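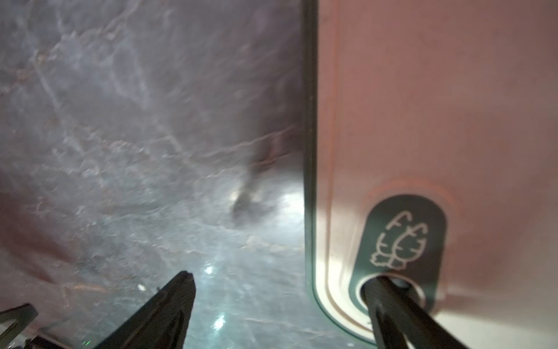

Every April I am asked what the robot costs, and every April I give the wrong answer, which is the price of the robot. It's the figure everybody wants. It fits in one cell of the spreadsheet, it came on letterhead from Surdu, and the people upstairs can compare it with the price of a van.

I have been putting together equipment requests for the Cornham shop for a while now, and I've come to think the quote is the least interesting page in the folder. The arms get quoted. They get quoted beautifully, with a drawing. Then the crate shows up and you find out you are the owner of two arms and no place to put them.

So you buy the place. The rail they bolt to, the mounting plates, the posts at the corners, the walls. Walls! I once defended a line for wall panels in front of people who had already approved the arms without looking up, and we spent most of a Monday morning on whether a robot needs to be indoors twice. They had let the expensive thing through in the time it takes to pass a plate of cookies. The cheap thing got a hearing.

I don't blame them much. Anybody can have an opinion on a wall. 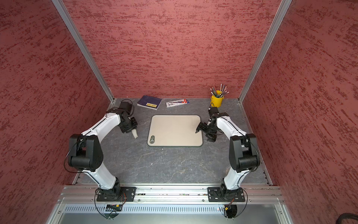
Two arms, one cutting board. The board was the easy part to get approved.

My first rule for anyone writing one of these requests is to budget for the stuff on the table as if it were equipment. It is equipment. An arm with nothing to pick up is a coat rack. At Cornham we put in 900 dollars for what the form calls "consumables and sundries," and I got a note back asking why an automation project wanted pencils. I wrote back that it wanted them for the same reason a piano wants sheet music. That was too cute and it cost me a week.

The cutting board itself went through without a murmur, I suppose because it sounds like something a kitchen would have, and people trust kitchens. It has a shrimp or crayfish on it. Buy more of these than you think you need. If you set your whole job up around one board and it goes missing or gets borrowed for a birthday cake, you will learn that the store has moved on to a different size with a different handle. The arms will be supported for years. The board is a seasonal item.

My second rule is about cable, and it is simply: more. Whatever length you've written down, you measured it in a straight line, and no cable has ever gone in a straight line. It goes up past an elbow and takes a loop so the elbow can bend. I've seen a project at Kaltport sit for 17 days over a part that costs less than lunch. I've also seen the same project written up as a success story, with the 17 days described as "integration." 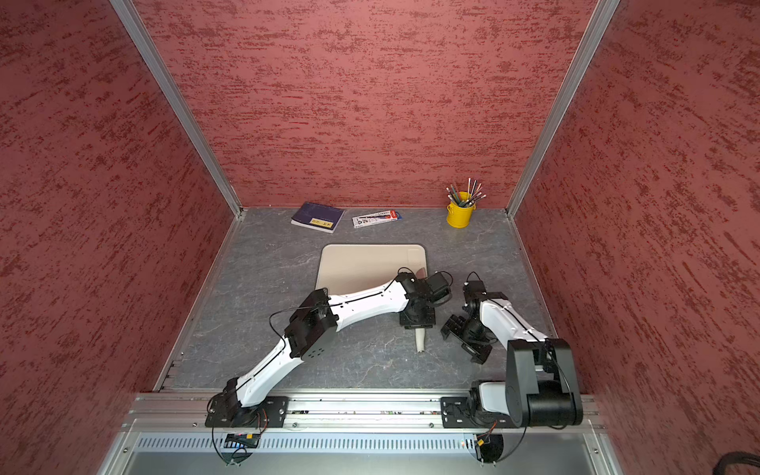 Then there is the matter of whether to buy one arm or two, which the folks at Kodbridge have been arguing over since before I met them. One arm is half the money and, on paper, most of the work. The case for the second is hard to make in a spreadsheet because it looks like idleness. Take a moment when the left arm is stretched way out over the tray and the right one is folded up beside it with its gripper pointed at the table. A finance person sees that and wants to send the right one home. I see somebody who is close by when you need a hand, and I'd pay for that in people, so I don't see why I shouldn't pay for it in machinery. Kodbridge bought one. They have since asked me what the second would cost, and I gave them the wrong answer, out of habit.

What I'd like is a form that starts at the other end. Put the job at the top: this board, this table, these things at the back that mustn't get knocked over. Then everything that has to touch it, hold it up or keep it plugged in. Then somebody's hours, which nobody has ever put on a form at Cornham because hours are supposed to be free if you already employ the person. The arms can go at the bottom, with their nice drawing.

I proposed this last year. I was told it was a good idea and that the form was locked. This year's request is due at the end of the month, and I've added 10 percent and called it freight.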